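Plornstead House Residents' Meeting
Minutes, May

Present: residents of rooms 5, 6 and 8, one resident from the Sisay wing, house manager (chair), minutes taken by the laundry representative.
Apologies: Undia wing.

1. Minutes of the last meeting

Agreed with one correction. The drying rack mentioned under item 3 is in the upstairs hallway and should have been listed there. The chair will change the copy on the notice board.

2. Laundry room

The second dryer is working again after the belt was replaced. The first one still leaves heavy items damp, and residents are asked to run towels and jeans in the second dryer until the repair company comes back.

There were complaints about clean clothes being taken out and left in a heap on top of the machines. After some discussion it was agreed that finished loads may be moved after 30 minutes, but they go into one of the baskets on the shelf and not on the machines or the floor. The lint screen is to be cleaned after every load.

One resident asked if the machines could be used after 10 at night. Room 6 is directly above and objected. The present hours stay as they are.

3. Folding and putting away

The long table in the laundry room is going to the kitchen (see item 4), so folding will mostly be done in bedrooms from now on. The bed was felt to be the best place for it, with the blanket and pillows pushed up to one end to leave a flat area. Shirts should be laid out with the sleeves straight before folding. One resident prefers hangers for all shirts and said so. No rule was made.

The Sisay wing asked for more hangers. There is a box of spare ones in the hall closet - anyone may take from it, but please leave the wide ones for coats.

Unclaimed clothing: the bag now holds two sweaters, a bath towel and several single socks. It will stay by the door until the next meeting and then go to the thrift store.

4. Kitchen table

The old kitchen table has a split leg and will be taken out. The laundry room table will replace it. Two people are needed to carry it and it will have to go through the back door, as the hallway turn is too tight. Rooms 5 and 8 offered.

5. Bedding and curtains

The house will buy new fitted sheets for the guest room. A price of $600 from Gidura for sheets, blankets and curtains for the whole house was thought too high. The chair will ask for a price on the sheets alone.

Residents who hang their own curtains may go on doing so. Anyone taking down house curtains should fold them and hand them in, with the hooks in a bag. Room 8 still has a set to return.

6. Any other business

The window in the upstairs bathroom sticks. Reported to the house manager, who will look at it.

A request for a second ironing board was put off to the next meeting - the one we have needs a new cover first.

Meeting closed at 8 p.m. The next meeting will be in the kitchen, at the new table if it has been moved by then.
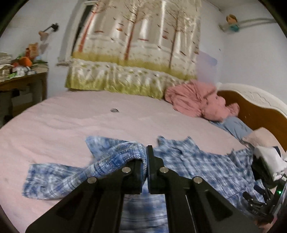 Item 3: plaid shirt laid out on the bed, blanket and pillow to one side.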